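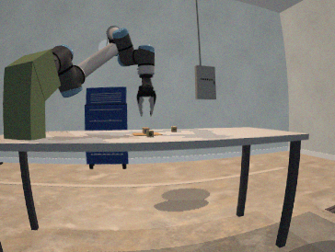 Brornley Robotics Club: Frequently Asked Questions

Who can join?
Anyone in Year 10 or above, including sixth formers and students at the college. You don't need to have done any programming before, although it helps if you are happy typing.

When do you meet?
Every Friday at 4.15 pm in the upstairs computer room. Sessions finish at 6 pm. We stop for the exam weeks and start again in June.

What do new members work on first?
Cube sorting in the simulator. The arm stands on its green pedestal at one end of the table, with three small cubes and a flat orange board within the task area. Your program has to pick up each cube and leave it on the board. The gripper starts open and pointing straight down, so most people write the descent first and worry about sideways moves later.

Do I need my own laptop?
No. The simulator is on all the club machines. If you want to work at home, ask Hina Bajwa for the install notes. It runs slowly on older laptops – turning off shadows helps.

My gripper closes but the cube stays on the table. What is wrong?
Usually the fingers are closing too high. Check the height in your grasp step before you change anything else. If the numbers look right, bring your code to Tomos Morris on Friday.

How does the Zusik Cup work?
Teams of two or three submit one program, which is run on cube layouts they have not seen. The top score is 400 points. Our best result so far is 310, by Quang Lương and Shamim Abbasi. Knocking a cube off the table scores nothing for that cube, but the run carries on.

Can I enter on my own?
Not in the cup. We will put you with a team if you don't have one.

Is there a fee?
No. Cup entry is paid by the club.

Who do I contact?
Babar Orakzai, at the club desk or through the college office on extension 751.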